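Mukthorpe: Grirside (Mathias, 2 LPs or download)

Mukthorpe is the working name of Danica Karagiannis, who plays baritone guitar and harmonium, and Ifor Griffiths, who handles tape, mixing and a small modular system. Grirside is their third album and the first recorded outside Griffiths' home studio. Sessions took place over four days in February in the chapel at Brarcombe. The room has a long decay in the low mids, and the duo left most of it in.

The signal path is simple. Karagiannis runs the guitar through a volume pedal into a small tube amp, with a second, dry feed going to Griffiths. He prints the dry feed to quarter-inch tape, plays it back at half speed and returns it to the room through a pair of monitors. What the microphones pick up is the amp, the slowed copy and the reflections of both. No reverb was added at the mix stage.

Side A is taken up by "Culvert," a piece in 848 short phrases, numbered in the score and played in order without repeats. The phrases are mostly two or three notes long. Pitch material stays within a fifth until the midpoint, when the harmonium enters on the lower octave and the tape return drops in level. The change is easy to miss on small speakers.

Sides B and C hold the shorter tracks. "Lime Store" is the most conventional, with a picked pattern in three and a clear bass line. "Weir, Lower" uses feedback between the monitors and the harmonium microphone, held just under the point of howl. It runs for more than 4 minutes before the guitar is heard. Side D is a single drone recorded on the last evening, and it is the one place where tape hiss becomes a distraction.

The vinyl cut is quiet, with good channel separation, though the inner grooves of side C lose some top end. The download has the same running order and a slightly higher overall level. The insert prints the first page of the "Culvert" score and a microphone plan.

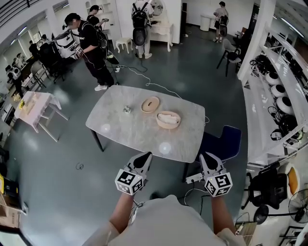 Also received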